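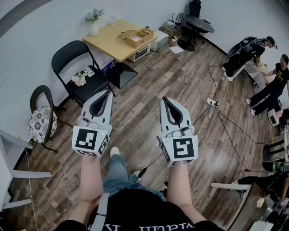
工单 415:咖啡机报 E54,出水断断续续
状态:已解决(暂时观察)
设备:Divetti 全自动咖啡机,带 Joly 滤芯
提交地点:Dilside 二楼茶水间
供应商:Keltness

大家好,二楼那台咖啡机的事我来记一下,免得以后又犯病的时候我们从头再来一遍。我会写得比较啰嗦,赶时间的可以直接翻到“最后怎么好的”那一段。

现象
早上八点半左右,我去打第一杯美式,磨豆声正常,然后泵开始响,声音比平时尖,有点像吸管吸到杯底那种。咖啡出来一小股,停一下,再出来一小股,最后屏幕跳 E54,提示“检查水箱”。可是水箱我刚灌满啊!我把水箱拿下来又插回去,它乖了一杯,第二杯又报。
楼下 Chaimae Filali 说她前一天下午也碰到过,她的办法是关机重开,也是能撑一两杯。所以至少从前一天下午就开始了,如果还有谁更早见过,请在下面补一句。

先试的几样
1. 水箱重新插到底。听得见咔的一声,报错照旧。
2. 水箱底部的小滤网拆出来冲了冲。上面有一点白色的水垢渣,不多,用旧牙刷刷掉了。装回去以后第一杯很顺,我还挺得意,跑去群里说修好了,结果十分钟后被打脸。
3. 冲煮组件拿出来冲洗、晾干、装回。咖啡渣确实积了不少(上次是谁洗的?反正我也忘了),但出水还是一顿一顿的。
4. 磨豆粗细往粗调了两格。想法是粉太细把水堵住了。咖啡变淡了,E54 还在,于是又调回去。
5. 只出热水,不走咖啡。这一步最有用:热水也断断续续的,还喷气。热水根本不经过冲煮组件,所以问题在更前面,水箱、滤芯、泵或者流量计里头找就行了。早知道第一步就做这个。

除垢
说明书里 E54 那一页只有三行字,第一行是检查水箱,第二行是除垢,第三行是联系售后。我就老老实实做了一次除垢,整个流程走下来要大半个小时,中间还得换两次水,人不能走远。
做完以后热水稍微顺了一点,可泵的声音没变。我拿厨房秤接了一份“中杯热水”,设定多少就应该出多少,结果秤上将近 106 克,比设定少了一大截。再接一次,又不一样了。除垢本身不亏,反正也到时候了,只是没解决这件事。
顺便提醒一下,除垢剂只剩最后一包,放在水槽上面的柜子里,左手边。 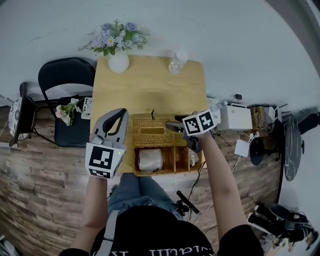

和 Keltness 售后的来回
中午我给 Keltness 发了消息,回我的是 Wenche Åberg,人很耐心,回得也快。我把她问的和我答的整理了一下,原话太长就不全贴了。

她先问固件版本。我进了设置、关于本机,抄给她,她说版本没问题,不用升级。
她又问热水单独出的时候喷不喷气。喷的,我前面刚试过,感觉自己像个提前写完作业的学生。
接着她问最近有没有动过滤芯。我想了半天说没有,然后去翻水槽旁边那张换滤芯的登记表,表上写着 7 月换过一次,签名是……我的。好吧。
她让我把滤芯整个拔掉,在设置里把滤芯选项改成“无”,直接用水箱里的水连出 8 份热水,看泵的声音变不变。

我照做了。前两份还有点咳嗽似的,第三份开始声音一下子沉下去,水流又粗又稳。8 份接完,一次 E54 都没跳。我还多打了两杯浓缩确认(一杯给了 Chaimae,她说味道回来了)。
Wenche 的判断是泵在吸空气,漏气的位置就在滤芯和水箱底座接的那个地方。她让我看看滤芯底下的橡胶圈。

最后怎么好的
滤芯翻过来一看,橡胶圈是有的,可它有一小段从槽里翘出来了,压得扁扁的,应该是装的时候拧歪了。水箱水位高的时候可能还压得住,后面慢慢就不行了。至于为什么过了这么些日子才发作,Wenche 也说不准,她猜是水垢渣把缝隙又撑大了一点。我觉得有道理,不过也没法证明。

处理办法如下,下次换滤芯的人请照着来:
1. 新滤芯先整个泡在冷水里,泡到不再冒泡为止。
2. 橡胶圈单独取下来,看有没有裂口,用湿手指抹一圈再放回槽里。
3. 对准底座垂直往下按,按到底再转。千万别边按边转,我上次大概就是这么干的。
4. 水箱装回去,先出几份热水,听泵的声音,沉的就对了。
5. 设置里把滤芯选项改回 Joly,顺手把更换提醒清零。
6. 登记表上写日期和名字(嗯,包括我)。

旧的那只橡胶圈已经变形,我没有再用,从备用包里换了一个。Wenche 说会再寄两个过来,不收钱,到了以后我放在除垢剂旁边。

更新:当天下午四点
又接了一次中杯热水,秤上的数字跟设定对上了,连接三次都差不多。泵声正常。E54 没有再出现。磨豆粗细也在原来的位置,如果谁觉得今天的咖啡淡,那可能是上午我调粗的时候打的那几杯,抱歉抱歉。

更新:第二天
早高峰过去了,我特意问了一圈,没人碰到报错。Chaimae 说奶泡好像比之前细,我自己没喝出来,也可能是心情好。奶路我可一点都没动过。

还没弄完的
滤芯提醒的水硬度我设的是出厂默认值,Dilside 这边的水是不是该调高一档,要用试纸测一下。试纸我找过抽屉,没找到,谁手上有请留一条给我。
另外 E54 这个代码在屏幕上只会提示检查水箱,这一点我跟 Wenche 抱怨了几句,她说会转给写说明书的同事。
工单先挂在“观察”,再报错请直接回复这一条,写上大概几点、打的什么、泵的声音尖不尖。没动静的话,等橡胶圈寄到我就来关掉。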